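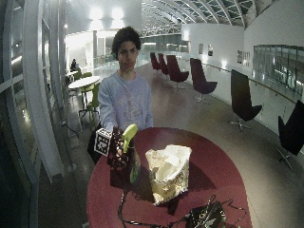

Progress report to the Vonduseck small grants program, September

Project: Kernura, a low-cost home robot arm for simple kitchen tasks
Prepared by: Lahcen Abdelaziz

1. Work done in this period

The arm itself stays in our shared workshop and now moves on all joints. Urho Suominen replaced the elbow bearing, and the noise I described in my last report is gone. The larger part of our time went to the hand demonstrations from which the arm will learn.

We use ordinary things for these demonstrations, such as a spray bottle and a snack bag. The white cube with black-and-white markers lets our software find the position of the hand. When the hand is turned too far, the marker is lost, and we must throw away the recording.
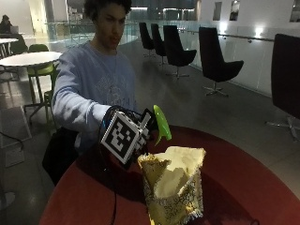
We have kept 90 recordings until now, and 25 more are waiting for Khadija Younis to check them. I had hoped for a higher number at this point. The cable from the hand kit also limits the movement, so we will try a longer one.

2. Costs

The bearing and the new cable were paid from the parts budget. We did not use the money for travel.

3. Next steps

Karim Farouk is building the second gripper finger, and it should be ready in 2 weeks. After this we will test if the arm can pick up the bottle without help. I kindly ask you to confirm that the next payment can be sent to the same account as before.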